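Mein Bett ist kein Schreibtisch (oder: der große Papierkram-Donnerstag)

Kennt ihr das, wenn man abends ins Bett will und erst mal eine Viertelstunde lang umräumen muss? Bei mir war es letzte Woche wieder so weit. Ich wohne ja seit dem Frühjahr in dem kleinen Zimmer zum Hof, und weil da nur ein winziger Tisch reinpasst, spielt sich alles auf dem Bett ab. Lesen, telefonieren, Post aufmachen, Snacks auspacken, Wäsche falten (na ja, Wäsche hinlegen und später falten). Tagsüber fällt mir das überhaupt nicht auf. Abends ziehe ich dann die Decke weg und es knistert.

Bimla hat mir neulich am Telefon einen Vortrag darüber gehalten. Bimla Awasthi, für alle, die neu hier mitlesen, war vier Jahre lang meine Mitbewohnerin und ist der einzige Mensch, den ich kenne, der Verpackungen im Stehen über dem Mülleimer öffnet. Immer! Sogar Kaugummi. Sie meinte, ich solle mir einen einzigen Abend in der Woche nehmen und von oben nach unten durchgehen: erst das Bett, dann der Stuhl, dann der Boden. Und vor allem solle ich den Eimer zu mir holen und nicht mit jedem Fitzelchen einzeln quer durchs Zimmer laufen.

Also habe ich mir den Donnerstag ausgesucht, weil da der Chor ausfällt und ich sonst nur wieder drei Folgen Grurel am Stück gehört hätte. (Hab ich dann trotzdem, nebenbei. Die Folge mit dem Leuchtturm ist übrigens die beste der ganzen Staffel, ich musste zwischendurch kurz das Licht im Flur anmachen.) 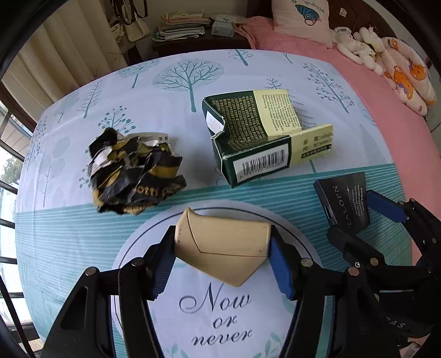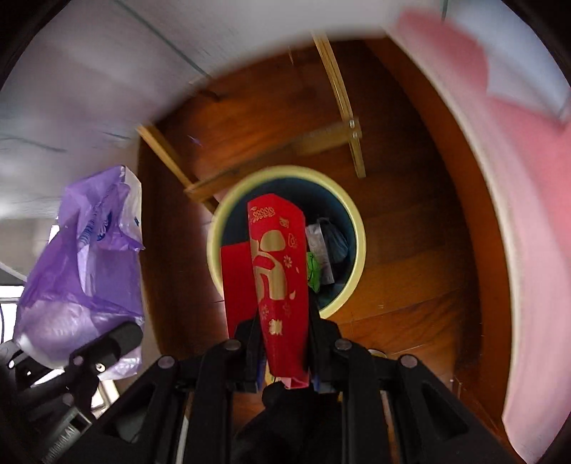
Mit Verpackungen habe ich ein Problem, das muss ich wohl zugeben, denn ich werfe sie einfach nicht gleich weg. Ich reiße sie auf, esse den Inhalt, und dann bleibt die Hülle liegen, als hätte sie Mietrecht. Der dunkelgrüne Karton mit den chinesischen Schriftzeichen ist so ein Fall, an der Seite aufgerissen und direkt neben dem zerknüllten schwarz-goldenen Papier auf dem Laken, und das ausgerechnet bei »Now or never«. Den Spruch auf dem Bettzeug habe ich mir damals nicht wegen der Aufräummotivation ausgesucht, ich mochte die Bäume. Aber an dem Abend habe ich ihn ein paarmal laut vorgelesen, wenn ich kurz davor war, mich einfach danebenzulegen.

Die roten Umschläge waren schwieriger. Ich hebe die nämlich auf. Einen ganzen Schwung davon hatte ich in einer Schublade, manche nur noch Hülle, bei manchen war ich mir nicht sicher, und ich habe jeden einzelnen aufgemacht und reingeschaut, bevor irgendwas damit passiert ist. Macht das bitte auch! In einem steckte ein gefalteter Zettel von Pascual mit einem Rezept für Linsensuppe, das ich seit Monaten gesucht habe. Pascual Cisternas, falls du das liest: Ich habe dir damals vorgeworfen, du hättest es mir nie gegeben. Tut mir leid. Die Suppe gibt es am Wochenende.

Bei den goldbedruckten tut es mir immer ein bisschen weh, so ein Papier ist ja viel zu schön für einen Abfalleimer. Ich hatte kurz die Idee, daraus Lesezeichen zu schneiden. Dann fiel mir die Schachtel ein, in der schon die Bänder liegen, aus denen ich Geschenkanhänger machen wollte, und die Knöpfe, aus denen ich ich weiß nicht was machen wollte. Drei durften bleiben. Die stecken jetzt hinten in meinem Kalender, da habe ich wenigstens etwas davon.

Der Eimer neben mir war auf jeden Fall der beste Tipp des Abends. Ich habe einen runden mit hellem Rand, den ich normalerweise unter den Tisch schiebe, und da steht er so gut, dass ich ihn komplett vergesse. Jetzt darf er vorerst auf dem Holzboden in Bettnähe wohnen. Schön ist das nicht, gebe ich zu. Aber ich kenne mich, und wenn ich mich bücken und unter den Tisch krabbeln muss, landet das Papierchen wieder auf dem Laken.

Was ich noch gefunden habe, ungeordnet: zwei Haargummis, eine Kinokarte, den Beipackzettel einer Creme, die ich gar nicht mehr habe, und einen Gutschein für den Teeladen Bandia, abgelaufen im Juli. Das ärgert mich immer noch. Es gibt da diesen Rauchtee, für den ich mir nie das Geld gönne, und ich hatte den halben Preis praktisch unterm Kopfkissen.

Beim Kuschelzeug habe ich gar nicht erst angefangen. Die zwei weißen Plüschtiere bleiben, das Kissen mit dem Bären bleibt auch, da lasse ich nicht mit mir reden. Bimla findet, eine erwachsene Frau brauche höchstens ein Kissen pro Kopf. Ich finde, Bimla schläft in einem Zimmer, das aussieht wie eine Arztpraxis. Wir haben uns trotzdem lieb.

Gegen halb zehn war ich durch, sogar mit dem Stuhl. Beim Boden habe ich geschummelt und alles unter das Regal geschoben, was da schon immer in der Nähe war, der Staubsauger war mir um die Zeit einfach zu laut für die Nachbarn. Dann habe ich das Laken abgezogen, ausgeschüttelt (Krümel, wirklich viele Krümel) und gleich in die Wäsche getan. Auf dem Bett liegt jetzt das graue, das ich eigentlich langweilig finde, auf dem man aber jeden Krümel sofort sieht. Mal gucken, ob das hilft.

Für die nächste Woche habe ich mir die Schublade mit den Kabeln vorgenommen. Ich habe sie einmal aufgezogen und gleich wieder zugemacht. Wenn jemand von euch ein gutes System für Kabel hat, bei dem man keine Etiketten drucken muss, schreibt es mir bitte in die Kommentare! Und wer weiß, ob Bandia bei abgelaufenen Gutscheinen kulant ist, der darf sich auch sehr gerne melden.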